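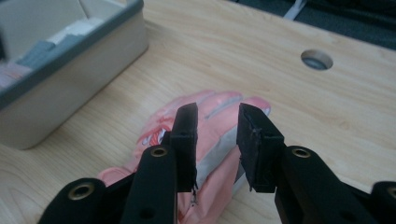
One pink glove, bin behind it, back at table two.

I've been meaning to write about the grippers since February, and every time I sit down to do it somebody at work asks me another question about them and I end up answering that one first. So I'm finally putting it all in one place!

For anyone new here, I work in returns at Drodum. We handle the stuff people send back to outdoor and winter clothing shops - gloves, hats, base layers, scarves, the odd single sock. It comes in jumbled up, and we check it, pair it, fold it and send it back out. I've done this for years and I like it more than most people expect me to. There's a rhythm to it, and you get very good at spotting a left glove from across the room.

What changed is that a few of us now spend part of the shift teaching. We pick things up with a hand-held gripper instead of our fingers, and the recordings go to the folks at Trekora, who are building the arm that will eventually do the first sort. The gripper is basically the arm's hand with a person on the other end of it. You squeeze, the two black fingers close, you carry the glove where it needs to go, you let go. Then you do it again with the glove turned some other way.

I thought I'd be great at it on day one. I was awful! When you've only got two flat pads, you notice how much your own hand does without telling you. I normally slide a finger under the cuff, flip the thing over, smooth the thumb and check the lining in one movement. With the gripper you have to decide. Do you come in across the palm, or go for the cuff? A thin liner glove will bunch up if you grab the middle. A padded one like the pink one is much friendlier, because there's plenty to hold on to, but get too close to the fingers and the cuff end swings around and knocks whatever is next to it.

Thư Lại was the first one on our shift to really get it. She approaches slowly, stops just over the glove, lines up, and only then squeezes. I'd been diving in like I was grabbing the last roll at dinner. She made me do 100 gloves her way before lunch, and by the end of it my wrist had stopped arguing with me. My best shift so far is 313 good picks, and I'm still proud of that number even though she beats it regularly.

Now the part people ask me about. Are we training ourselves out of a job? I asked Krum Janevski, our floor manager, exactly that, in front of everybody, when the project was announced. His answer was that the first sort is where the sore shoulders come from and where he can never keep people, and that the 51 of us on the floor would be moved around and not cut. He put it in writing after we pushed him on it, which I appreciated. I'm going to keep asking, and I think you should too if something similar shows up where you work.

So far the moving around has been real. Two people from our line have gone to repairs, where they get to mend seams and replace zippers, and one of them told me she'd wanted to do that since she started. I'm half on recording and half on checking, and I've become the person who writes the notes on tricky items. Those notes get read! I wrote that mittens joined by a cord should be picked up by the cord side first, and a week later it was in the instructions for everyone.

It isn't all rosy. Recording is slower than sorting, and for the first few weeks our targets hadn't been adjusted, so the board made it look like we were loafing. That took some loud conversations to fix. The gripper also gets heavy late in the afternoon, and we now swap every hour (this should have been the rule from the start). And I do miss chatting while I work. You can sort and gossip at the same time, but I can't record and gossip, I lose my line every time.

Still, I go in curious most mornings, and I couldn't have said that a year ago. I saw the test arm pick up a knit hat last month, slowly, with a little pause right above it before it closed. Thư saw it too and grabbed my sleeve. That pause is hers, I'd know it anywhere.

Next up for us is scarves. I've tried a few already and they're a nightmare, so expect a grumpier post soon. If you do this kind of recording at your own job, leave me a comment - I'd especially love to hear how you handle anything with fringe.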